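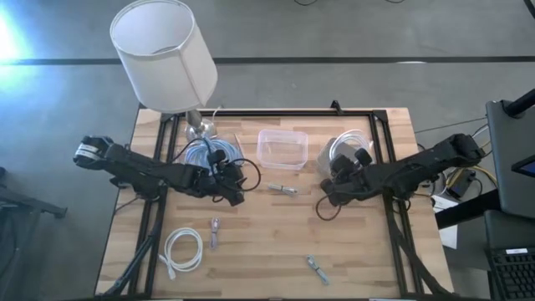
Henok Tefera has a rule about cables, and he gave it to me before I'd even got my coat off. "If you can't say what it plugs into, it doesn't go back in the drawer." I laughed, and then I thought about the drawer under my own telly and stopped laughing.

I'd gone over to Sevcombe to talk to him about the sorting mornings he has been running since August, where people turn up with carrier bags full of leads and go home with rather fewer. He started with his own, a box that had followed him through three house moves. "I had 259 of the things when I counted," he told me. "I live on my own! I own one lamp and a kettle!" (He does own more than that, I've seen the place, but you get the idea.)

So how do you begin? With a clear table, he says, and a bare wooden one if you've got it, as pale leads and little plastic bits vanish on a patterned cloth. Everything comes out and gets laid flat. Long ones are coiled first so they stop grabbing hold of the short ones, and the short ones can just lie where they are until their turn comes.

"People want to pull," he said. "They get hold of an end and they yank, and then it's a knot and they're cross with it. Find the plug. Hold the plug and let the rest drop away from it."

He's very firm on containers too. See-through plastic, no lids while you're working. He was once a great believer in shoeboxes, and his old boss at Tekleab, the repair shop where he worked for nine years, used biscuit tins for everything. "You'd open 30 tins to find one lead. Lovely tins, mind you." 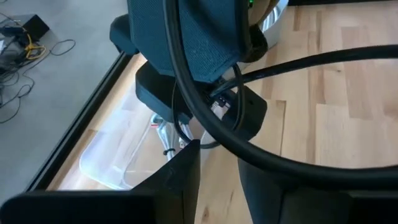 I asked whether he sorts by colour or by what the thing does, and got a proper sigh. Colour is how everybody starts, apparently, and he lets them. All the blue ones in together, all the black ones in together, and it looks marvellous for a week. After that you want the one for the printer and you're back to tipping the lot out.

"But I don't argue with it on a first go," he said. "If somebody has got the blue ones into one box, that's a good morning. They can do the rest after a cup of tea."

What about the ones you leave plugged in? He's less bothered about those. He'd like a bit of slack, and he'd like them kept away from where you walk, and beyond that he reckons life is short. His own lamp flex goes the long way round the bookcase and has done for years. 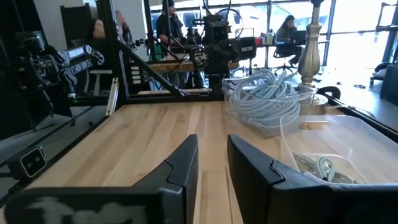
Blue cables piled up in one clear bin, with a second bin and a brass-coloured lamp stand close by.

The next session is over at Olutlow, in the back room of the Skerley, and he's hoping for a few more faces than last time. It costs nothing, though he does ask that you bring your own boxes. He once bought 200 cable ties for a morning and went home with nearly all of them, so those are still going if anyone wants some.

Before I left I confessed about my telly drawer. Henok asked me what was in it and I said I had no idea, possibly a camera charger, possibly two. "Do you still have the camera?" he asked.

I don't. I've put the chargers in a bag by the front door and I'll take them with me to Olutlow.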